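スターク家事・軽作業自動化研究室(Starik)公式アカウントです。本日は「機械は家庭や作業場の雑務をもう任せられる段階にあるのか」というお問い合わせについて、当研究室の見解を連続投稿でお伝えいたします。全15件です。

1/15
結論から申し上げますと、条件を限れば任せられる作業はございます。ただし、その条件を整える手間を含めて考えますと、多くのご家庭や小規模な作業場では、なお人が行う方が早いというのが現時点での認識です。

2/15
ご質問の多くは6月の公開見学会にご参加いただいた皆様から頂戴したものです。なかでも「食器洗いと洗濯物たたみはいつできるようになるのか」というお尋ねが目立ちました。時期をお約束することはいたしかねますが、何が難しいのかについてはご説明できます。

3/15
まず、搬送や床面の清掃といった移動を主とする作業は、既に実用の域にあります。通路の幅が保たれ、床に物が置かれていないことが前提です。協力先であるStastbridgeの倉庫でも、夜間の搬送は機械が担い、朝の荷ほどきは従来どおり職員が行っております。

4/15
難しいのは手先の作業です。つまむ、ずらす、向きをそろえる、軽く押さえる。人が意識せずに行っているこれらの動作は、対象が小さくなるほど、また形が不ぞろいになるほど、機械にとって急に難しくなります。

5/15
当研究室では、卓上の小物の扱いを基礎課題の一つに位置づけています。担当のビョン・アリン(Ah-rin Byun)研究員は「台所の片付けも部品の仕分けも、突き詰めれば卓上での一つ一つの把持に行き着く」と述べております。

6/15
この課題では、人が手持ち式のグリッパを左右の手に一つずつ持って作業します。指の代わりに硬い爪を使うことになりますので、初めて体験される方は、普段の手の働きがいかに細やかであるかに驚かれます。赤い小物を一つ扱うだけでも、手首の角度に相応の工夫が要ります。 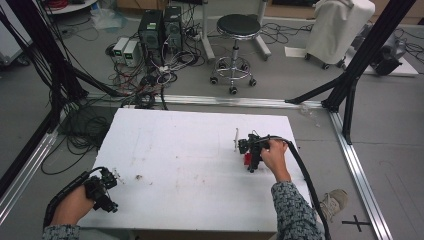

補足:卓上作業から見えてきた課題

7/15
第一の課題は、細かな屑の扱いです。白い小片や茶色の小さな屑が天板にありますと、人はそれが片付けるべきものか、残すべきものかを文脈から判断します。機械には、その判断の根拠を事前に与えなければなりません。天板の擦れや汚れとの見分けも同様です。

8/15
第二の課題は、力の加減です。硬い爪で薄いもの、細いものを扱う際には、わずかな力の差で滑りや破損が生じます。ヒョン・シウ(Si-woo Hyun)研究員の班では、同一の把持動作を500回繰り返す耐久試験を行い、爪先の摩耗と力のばらつきとの関係を調べています。結果は整理が済み次第、報告書の形で公開いたします。

9/15
第三の課題は、両手の分担です。片方の手で押さえ、もう片方の手で動かすという役割は、作業の途中で何度も入れ替わります。この切り替えの時機を機械に学ばせることは、片手の動作を個別に学ばせることに比べ、格段に難しいと考えております。

10/15
第四に、周辺環境の問題がございます。配線が床を這い、支柱と機材が作業台を囲む状態では、研究はできても家庭には入りません。見学会でも「うちの台所には置けませんね」とのご感想を頂戴しました。ごもっともなご指摘であり、設備の小型化は動作の精度と並ぶ重要な目標です。

11/15
作業場での導入についても申し添えます。共同研究先のGimnessでは、ネイラー(Kieran Naylor)工場長のもと、部品の仕分け工程への導入を検討してまいりました。2種類の部品のみを扱う試行では、工程を機械に任せることができました。6種類に増やした試行では、人の手直しが頻繁に必要となり、本格導入は見送られております。

12/15
この事例を失敗とは捉えておりません。種類を絞り、置き方をそろえれば成り立つ、という範囲が明らかになったためです。導入をご検討中の事業者様には、全工程の置き換えを目指される前に、最も単調で、かつ品物の形がそろった一工程をお選びいただくようお勧めいたします。

13/15
ご家庭向けには、試作機Minの開発を進めております。現時点で対象としているのは、食卓の上の決まった品を決まった場所へ戻す作業のみです。布巾がけ、食べこぼしの回収、洗濯物たたみは対象に含まれておりません。誤解のないよう、販売の予定も未定であることを申し添えます。

14/15
介護や育児の現場からも、ご期待の声を多くいただいております。利用者支援を担当するジエップ・ニュン(Nhung Diệp)からは、「全自動である必要はなく、床に落ちた物を拾ってくれるだけで助かる方がいる」との意見が出されました。当研究室としましても、用途を小さく定めることの意義を重く受け止めております。なお、床からの拾い上げは卓上での把持とは視点も姿勢も異なりますので、別の課題として検討を始めたところです。

15/15
ご質問は引き続き本アカウントへの返信にて承ります。個別の製品の比較や購入に関するご相談にはお答えできませんので、あらかじめご了承ください。事業者様からの共同研究のお申し込みは、渉外担当チュ・ジフン(Ji-hoon Choo)までお願いいたします。

追記
複数の方から「人がグリッパを持って作業するのであれば、自動化とは呼べないのではないか」とのご質問をいただきました。ご指摘のとおり、人が動かしている間は手作業です。当研究室では、人による作業の進め方を手本として検討し、そのうえで機械に任せる範囲を定めるという順序を取っております。

追記の2
「食洗機や洗濯機も家事の機械ではないか」とのご意見も頂戴しました。おっしゃるとおりで、洗うという工程は長らく機械が担っております。残されているのは、その前後にある、集める、並べる、取り出す、しまうといった作業です。本連投で「雑務」と申し上げたのは、主にこの部分を指します。

追記の3
返信への回答は月曜日の午後にまとめて行います。お時間をいただく場合がございますが、何卒ご容赦ください。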